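Besuch in der Werkstatt Toltero: ein Haushaltsroboter im Selbstbau

Mittwoch, 14. Oktober 2020

Seit Juni wollte ich die Gemeinschaftswerkstatt Toltero besuchen, und gestern hat es endlich geklappt. Die Werkstatt liegt in Arkdale, hinter dem alten Lagerhaus von Burketti, und man findet den Eingang nur schwer. Ich bin zweimal daran vorbeigegangen. An der Tür hängt kein Schild, nur ein Briefkasten mit dem Namen Tsang, das ist der Vermieter.

Li-hua Ko hat mir aufgemacht. Wir kennen uns aus einem Forum für Motorsteuerungen, wo sie mir einmal bei einem Problem mit einem Encoder geholfen hat. Persönlich hatten wir uns noch nie getroffen. Sie baut zusammen mit Chun-yin Ng einen Roboter mit zwei Armen, der später in einer normalen Küche kleine Dinge aufräumen soll. Beide arbeiten tagsüber in anderen Berufen und kommen nur am Abend und am Wochenende in die Werkstatt.

Die Räume sind kleiner, als ich gedacht hatte. Vorne stehen die Drehbank und zwei Standbohrmaschinen, die von allen Mitgliedern benutzt werden. Der Beitrag ist 41 Euro im Monat, Material bezahlt man selbst. Hinten gibt es einen abgetrennten Bereich für längere Projekte. Dort darf man seine Sachen liegen lassen, wenn man sie in das Buch einträgt. Ich habe einen halben Kajak gesehen und ein Harmonium, bei dem alle Tasten ausgebaut waren.

Vom Roboter selbst ist in der Werkstatt noch nicht so viel fertig. Das Fahrgestell stand auf zwei Böcken, und Chun-yin hat mir die Lager gezeigt, die er schon zum zweiten Mal gewechselt hat. Die ersten waren zu billig und hatten nach kurzer Zeit Spiel. Für den linken Arm liegen die Gelenke bereit, für den rechten fehlen noch die Getriebe. Bis jetzt haben die beiden 800 Euro ausgegeben, ohne die Motoren, welche sie gebraucht von einer aufgelösten Verpackungslinie bekommen haben.

Ich durfte bei einem Gelenk die Schrauben anziehen. Das klingt nach wenig, aber man lernt dabei etwas: Das Kabel muss mit einer Schlaufe durch die hohle Achse gehen, sonst wird es bei jeder Drehung ein wenig gezogen. Bei meinem eigenen Arm zu Hause habe ich genau diesen Fehler gemacht und mich dann gewundert, warum der Sensor manchmal keine Werte liefert.

Gegen Abend gab es Tee und eine ziemlich trockene Zimtschnecke, und wir haben uns vor den Rechner gesetzt. Der größte Teil der Arbeit findet im Moment nämlich in der Simulation statt. Li-hua hat dafür eine Küche eingerichtet, mit einer langen Theke, mit Schubladen und mit einem weißen Tisch daneben. Der simulierte Roboter hat schon beide Arme und beide Greifer. So können sie Bewegungen ausprobieren, lange bevor das letzte Getriebe geliefert ist, und wenn etwas gegen die Theke stößt, kostet es nichts.
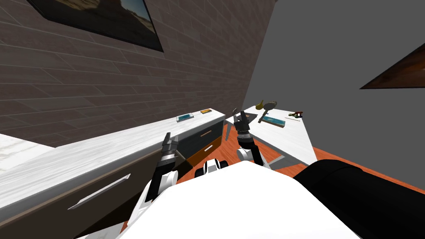
Am längsten haben wir über die Reichweite diskutiert. Chun-yin möchte, dass der Roboter zwischen Theke und Tisch stehen bleibt und mit einem Arm links und mit dem anderen rechts arbeitet. Li-hua findet das zu kompliziert und würde lieber nach jeder Aufgabe fahren. Ich habe mich auf die Seite von Chun-yin gestellt, muss aber zugeben, dass ich die Steuerung nicht programmieren muss. Ein flaches Tablett zu greifen ist übrigens schwieriger als ein Klotz, weil der Finger unter den Rand kommen muss. Mit einem Spatel haben sie auch ihre Mühe, der dreht sich gern im Greifer.

Danach wollte ich noch die Stromversorgung sehen. Sie verwenden einen Akku mit eigener Sicherung für jeden Arm, und der Not-Aus trennt beide zugleich. Das werde ich übernehmen. Bei mir hängt bis heute alles an einem einzigen Netzteil.

Wer die Werkstatt besuchen will, sollte vorher schreiben, denn abends sind höchstens 6 Gäste erlaubt. Feste Schuhe sind Pflicht. Der letzte Bus zurück in die Stadt fährt 5 Minuten nach zehn, ich habe ihn knapp erreicht. Meinen Messschieber habe ich auf der Werkbank vergessen, Li-hua schickt ihn mir per Post.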